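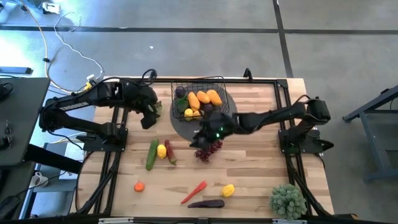
Figure 2. Wire mesh basket with artificial produce on its round gray base, with grapes on the tabletop to one side.

3.2 Arrangement of mixed produce

The stimulus set consisted of artificial fruits and vegetables differing in length, outline and color. Elongated pieces, such as the sweet potatoes in Figure 2, span much of the basket and set the position of everything placed after them. Small round pieces settle into the gaps that remain. All arrangements were made in an open basket of black wire mesh on a butcher-block top. Each arrangement was allowed 60 seconds, and 198 were retained for analysis. 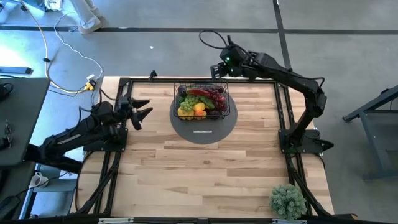 Figure 3. Wire mesh basket of artificial produce on a round dark gray mat, with a potted plant at the lower right of the table.

Arrangements were coded for crowding, color contrast and the orientation of long pieces. A cucumber lying diagonally, with grapes on either side of it, was coded as a divided layout. Peppers and eggplant were treated as large pieces regardless of pose. Bunches of grapes were coded as single pieces, as their outline changes with handling and individual berries cannot be scored reliably. The potted plant on the tabletop was held outside the coding area. Disagreements between coders were resolved by Ferenc Bognár using the Vesis coding sheet, and six arrangements were recoded in full.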